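Green Chilies in Clamshells: Frequently Asked Questions
Annan Produce Handling Notes, revised 2019-10-23

Should chilies be washed before they go in the container?
No. Wash them just before use. Surface water trapped under a closed lid shortens storage life.

How full should a clamshell be?
Fill to just below the rim. The lid must close without pressing on the pods.

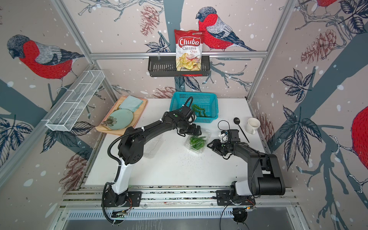 Jolanta Baran writes that she lines the base with a paper towel and changes it every 6 days, and asks whether this is acceptable. It is, provided the towel is dry.

Can the chilies sit in a basket while I sort them?
Yes. A basket with open sides lets air through and lets loose debris fall out. Keep plates and cloths on a separate tray.

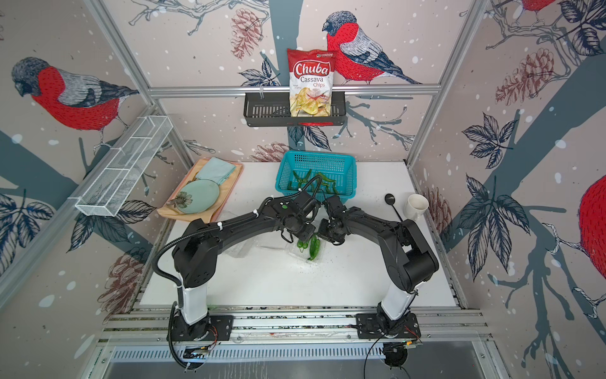
Green chilies in the turquoise basket, with a clamshell in front.

What is the correct order of work?
Open the containers first and lay the lids back. Move the pods one at a time, holding the body — stems snap easily.

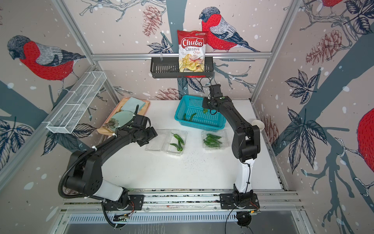 Discard any pod that is soft at the stem end or shows mould. Wipe the table between batches, as seeds and dried calyx fragments carry over.

Are reddish-orange patches a defect?
Usually not. Green chilies colour as they ripen. Use these pods first, and check that the patch is firm.

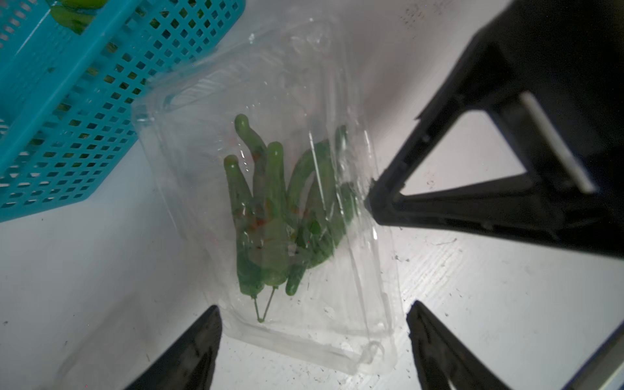

Chilies in a clear clamshell, with reddish-orange patches on the skin.

How long will they keep?
Up to 12 days in the fridge crisper. For longer storage, freeze them whole in a sealed bag.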